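Resident Guides > Shared Living > Section 9
Home | Guides | Laundry and Linen | Lounge | Contact
Search this guide Enter keyword

SECTION 9. SOFT FURNISHINGS, CLOTHING AND SMALL ITEMS IN THE SHARED ROOM

Issued by the Household Office, Trellden House. Revised Sep 20, 2026. Replaces the sheet formerly kept in the Breneck folder.

9.1 Purpose

This section sets out how the shared room is to be kept during the day, when the same floor serves for laundry, desk work and general sitting. It applies to all residents and to guests signed in at the front desk. Kitchen surfaces are dealt with in Section 11 and are mentioned here only where food is left near clean clothing.

9.2 Before you begin

1. Check that your hands are clean and dry.
2. Clear the surface you intend to use. A bed with its sheet pulled flat is preferred for folding; a table may be used if those working at it agree.
3. Shake out the sheet and smooth it towards the corners.
4. Place a basket within reach for items that need to go back in the wash.

Note: Sheets are issued in two sizes. The larger size carries stock number 637 on the linen list and should be requested by that number.

9.3 Folding a T-shirt

1. Lay the garment across the bed with the front facing down.
2. Take hold of it at both ends and draw it out gently until the larger creases have gone. Do not pull at the neckband.
3. Bring each sleeve in towards the middle. A sleeve that has turned inside out should be put right at this stage.
4. Fold one long side to the centre, then the other.
5. Fold the hem up to the collar and turn the garment over.
6. Stack by owner. Garments without a name tape go on the Drodness shelf until claimed.

Caution: Do not fold anything that is still damp. Return it to the airer and allow a further 69 minutes before checking it again.

9.4 Small items and cushions

Cushions are provided for sitting. They are often used for setting out small belongings as well, and this is permitted for short periods provided the following steps are observed.

1. Lay out small items with a gap between each one, so that nothing is hidden beneath anything else.
2. Keep packets in a single row.
3. Put paper down flat and keep telephones away from the edge of the cushion.
4. Keep soft toys and loose cloths to one end.
5. When finished, return every item to its pouch or drawer and brush the cushion by hand. 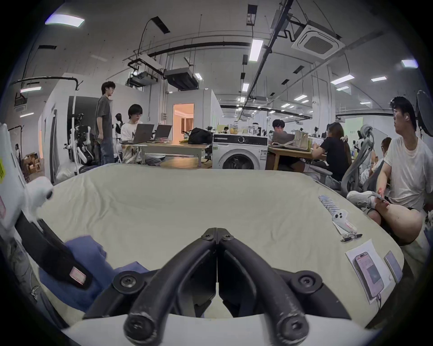

The cushion area and the folding bed, with the laptop tables beyond each.
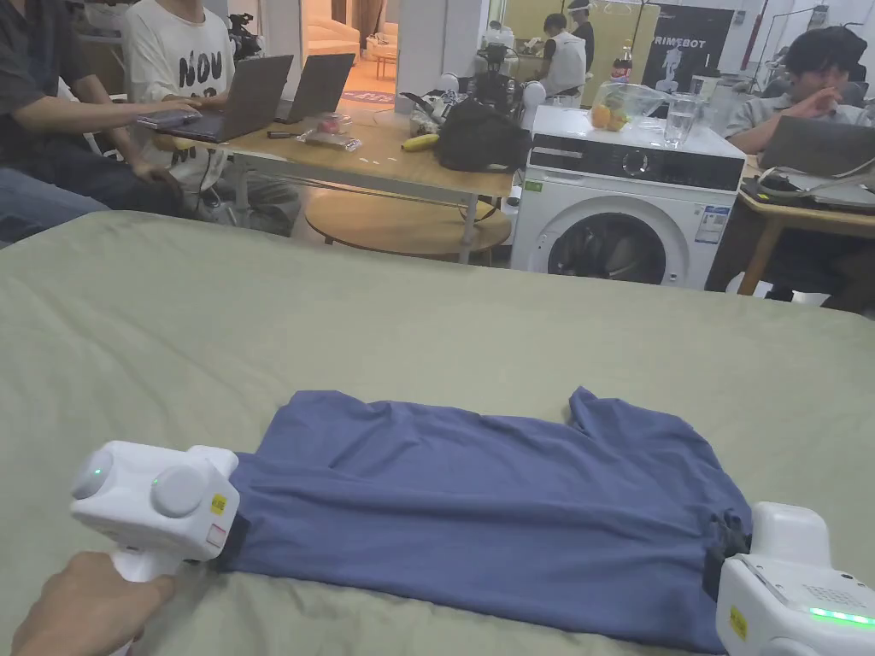 9.5 Desk users

Residents working at the tables have equal claim to the room. Persons folding laundry should leave a clear way through to the chairs and should not place garments over the back of a chair that may be wanted. Desk users, for their part, are asked to keep bags closed and cables gathered — a trailing lead beside a bed is easily caught up in a sheet.

Food may be kept on the tables if it is wrapped or has its own peel. Cut fruit is to be eaten in the kitchen. Open drinks should stand well back from any edge.

9.6 The top of the washing machine

1. Remove all glasses, bottles and bags of fruit before starting a cycle.
2. Wipe the top with a damp cloth and dry it.
3. Load the drum without pressing the clothes down. Leave a hand's width at the top.
4. Select the programme shown on the garment label. Where labels differ, choose the cooler wash.
5. Leave the door ajar once the drum has been emptied.

Caution: A drinking glass left on the machine may travel to the edge during the spin. Almost all breakages entered in the room book last November were of this kind.

Note: Softener is not supplied. Residents who bring their own should mark the bottle and keep it upright in the Jaber cupboard, second shelf.

9.7 Bedding and cushion covers

Covers are changed every 9 days. The rota is drawn up by Mr Saqib Rind and displayed inside the linen cupboard. Where a cover has been marked before its turn, remove it, turn the mark inwards and place it in the basket with a slip giving the time. Light-coloured covers must be washed separately from dark or blue clothing.

To refit a cover:

1. Turn the cover inside out and put both arms inside it.
2. Take hold of the two far corners of the pad through the cloth.
3. Draw the cover down over the pad and work it evenly to the seam.
4. Close the fastening fully and lay it to the underside.

9.8 Leaving the room

The last person to finish should collect any items left on the beds and cushions, push in the chairs and confirm that the machine is switched off at the wall. Unclaimed belongings are passed to Mr Wajid Shaikh, who keeps them for 2 weeks. Requests for replacement linen should be addressed to Mr Barrett Brannigan in writing, giving the stock number and the room in which the item is used.

Next: Section 10, Airers and Outdoor Lines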